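Cover the table first

Most of us were taught to protect a table with whatever was lying about. Old newspaper, a split bin bag, a tea towel past its best. I think a plain sheet of white paper, large enough to cover most of the top, does the job better, and I would like to see more households keep a roll of it.

My own roll is a Tosen, bought in August for sorting out the kitchen drawers. It lives behind the door and comes out for mending, potting up seeds and cleaning small parts. On newspaper I lose things among the print. On white I can find a dropped screw without my glasses.

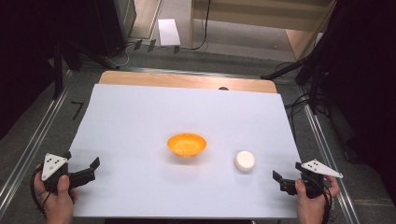 An orange bowl on the white paper, with the wooden board showing behind.

The usual complaint is waste. I take it seriously, but one length lasts me up to 6 jobs if I turn it over and fold it away afterwards. A wipe-clean cloth sounds thriftier. I had one from Piresano for three years and it never lay flat, and the creases held every crumb. It also slid about, so I ended up weighting the corners with jars.

There is also the matter of knowing when you have finished. A patterned cloth hides dust and grit, and you put it away thinking it is clean. Pale paper shows specks that you would otherwise carry off on your sleeve. I find that useful, even when it means another five minutes with a brush.
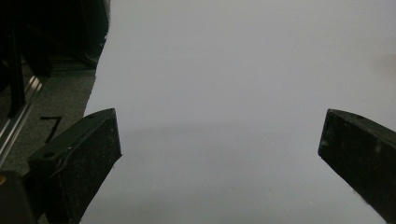
Miron wrote in to disagree: white paper glares under a bright lamp, and brown parcel paper is easier on the eyes for a long evening's work.

I accept the point about glare. Brown paper is fine for large things. For pins, seeds and watch parts I would still choose white, and move the lamp.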